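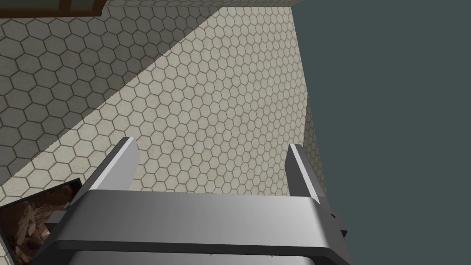
Can a robot do the chores in an ordinary house yet?

Some of them, slowly, in a house it has had a chance to learn, and usually with a person close by to finish the job. A robot vacuum will do your floors. A machine that wipes the bench, puts the mugs away and then sorts out the washing is still a research project.

I got that answer from Kavinda Kanagaratnam, who spends her working life trying to improve it. She's on the home tasks team at Storholm, and we talked one afternoon in September over a pot of tea that went cold because I kept asking things. I'd come in with a list of jobs I'd happily never do again (cleaning the shower was at the top, with three underlines) and she went through it with me like a mechanic going through a very tired car.

"Shower, no. Not soon," she said. "You've got water, you've got glass, you've got soap on everything, and you want it to scrub hard in the corners without cracking anything. Ask me for something easier!"

So I asked about picking things up. Surely that one's sorted?

"Picking up one thing that's sitting by itself, in good light, yes, we're pretty good at that. Then you put the same thing half behind something else, or up against a wall, and the fingers don't have room to get around it. People don't notice they do this, but you'll slide a cup out from the wall first and then grab it. You don't plan that. We have to."

Most of her team's practice happens in simulation, in made-up rooms with made-up light, and I wanted to know whether that was cheating. She laughed at me, fairly kindly. The team's latest run was 4,000 attempts at a single tidying task, and she pointed out that on the real arm they'd still be at it, and they'd have worn out the arm and probably her as well.

"The trouble is that a simulated room is too well behaved," she said. "So we mess with it. We move the sun around, we change the floor, we put a hard shadow right across where the robot has to look. Shadows are a pain. Early on ours would treat the edge of a shadow like the edge of a shelf and stop dead."

Does it stop now? "Less," she said, and reached for a biscuit.

The task they call Brundasness is the one she's proudest of. It's a full tidy of a small room, and the software that runs it is called Stalo. Eight objects, all of which have to end up where they belong, and Stalo has to decide for itself what to do first. On a good day it gets through the lot in simulation. On the real arm it generally does the first few well and then gets itself into a muddle, often by putting something down in the spot it needs next. (I do this too. I did it this morning with the ironing board.)

I asked what people get wrong when they watch a demo video, and this was the bit where she really got going.

"They think about the hand. Everyone looks at the hand! Two flat fingers will do an enormous amount of housework if you're clever about it. You can open a drawer, you can hold a cloth, you can carry a plate. What we're short on is knowing when it's gone wrong. If you drop a sock you know you've dropped a sock. Our robot used to carry nothing all the way to the basket and let go of it, very carefully."

Shops and warehouses are further ahead, in her view, and she sounded a little envious. A hardware chain called Chowdhury has had her colleagues in to look at restocking, and there the shelves stay put and the boxes come in known sizes. "Nobody's toddler has moved the aisle overnight," as she put it. Even so, the trial is only covering two kinds of product, and the staff still do the bottom shelf by hand.

Before I left I asked whether she has any robots at home. She has a vacuum, which gets stuck under the couch, and a dishwasher, which she reckons is the best household robot anyone has built and which she'd defend against all comers. She folds her own laundry.

"Towels, maybe," she said at the door, when I had one last go at getting a prediction out of her. "I'd let a robot do my towels in a few years. I'm not giving it my jumpers."

Filed under: Home & Gadgets, Conversations

More like this
Is a self-emptying vacuum worth the extra money?
I let an app plan my meals for a fortnight
The window-cleaning robot, one winter on
What colour should you paint a dark laundry?
Talking to a dishwasher repairer about what we all do wrong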